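24 February 2018
4 min read

I have now played the Munteanu record every evening for a week, and I still find things in it. If you missed my last post, Nurside is a tiny label that puts out music made with other things attached – maps, letters, once a set of seed packets – and this time they have gone all in. The record is called Prillside, it comes in an edition of 294, and it was made almost completely inside an old water tower.

Let me start with the sound, which is what got me out of my chair. Side one is one long piece for voice and zither, and the tower does half the playing. Every plucked note goes up, hangs around in the roof for what feels like ages, and drops back down onto the next one. After a few minutes you can't tell which notes are new and which are old ones coming home. I had headphones on the first time and kept turning around to see who was behind me!

The voice comes in late. It reads the names of streams, just the names, first slowly and then so fast that they run together into something close to a chant. I love a list in a poem (my old notebooks are full of them), and this one is a beauty. There are 33 streams, according to the sleeve notes, and a few of them are now buried under parking lots.
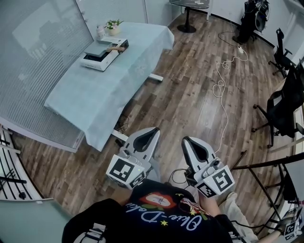

Olive-Dolce tee, beige pants, wood floor

Side two is shorter and stranger. It has five pieces, most of them built from recordings of the pipes under the tower. The second one sounds like somebody stirring gravel in a bathtub, and I mean that as praise. The fourth is the only track here that I skip. It's a spoken piece about rust, and the delivery is so flat that I start thinking about dinner.

Then there's the booklet. Oh, the booklet! It folds out into a sheet as wide as my kitchen table, with the poem printed along the line of the river and the score drawn on the back in blue ink. I can't read the score. It has no staves, only thick and thin strokes and a few tiny numbers, but I followed it with my finger while side one played and I was never completely lost. My copy already has a soft spot at one of the folds, so go easy if you get one.

I first heard some of this live in November, at the small hall in Hosen, with two speakers on the floor and the audience on cushions between them. That version was rougher and a lot louder. The stream names came from one side and the zither from the other, and people kept shifting their cushions to hear better. The record is calmer, and I think I like it more, though I do miss the thump of the low pipe notes coming up through the boards.

Turn it up a bit more than you normally would. The quiet parts on side one are very quiet, and my pressing has a light crackle in the first minute that bothered me until the zither got going. I'm putting side two on again tonight, minus the rust.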